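4. Goal Statements in the Mentoring Program

4.1 Procedure

Students entering the Yurt mentoring program at Cavico College wrote a one-page statement of what they hoped to do after their degree. Statements were collected before the first lecture in September and again at the end of the course. Mentors were not shown the first statement until the second had been handed in. Each student met a mentor four times, and the meetings were booked through Jimach, the scheduling system already used for office hours.
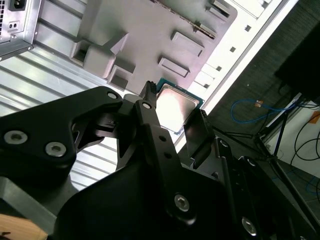
Two raters coded each statement for specificity and for time horizon. A goal was coded as specific if it named a job, a skill, or a place of study. General wishes, such as "to do well" or "to help people," were coded separately and left out of the change score. Where the raters disagreed, the lower of the two scores was kept.

The coding sheet had seven categories. Two of them, family duties and money, were added after a pilot in which many students wrote about little else. The pilot statements are not part of the data reported in this section.

Figure 4. Power supply unit; the label carries an 80 PLUS Bronze logo.

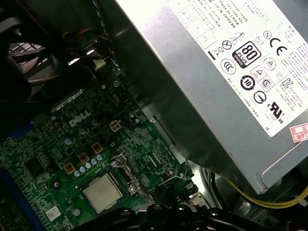 4.2 Results

Second statements were shorter than first statements and more often named a next step. The change was larger among students who had kept all of their meetings. Attendance was not assigned, and motivated students may simply have come more often, so the difference should not be read as an effect of mentoring.

Childhood plans appeared in many first statements and in few second ones. In most cases the earlier plan had been replaced by a related one: a student who first wrote of becoming an astronaut later wrote of working on flight software.
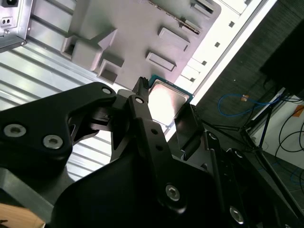

Last modified: 24th October

4.3 Limits

All statements came from one department in one year. Mentors knew that the program was being studied, and some may have pressed students to write down firmer goals than they held. Students who left the course before the second statement were dropped from the comparison.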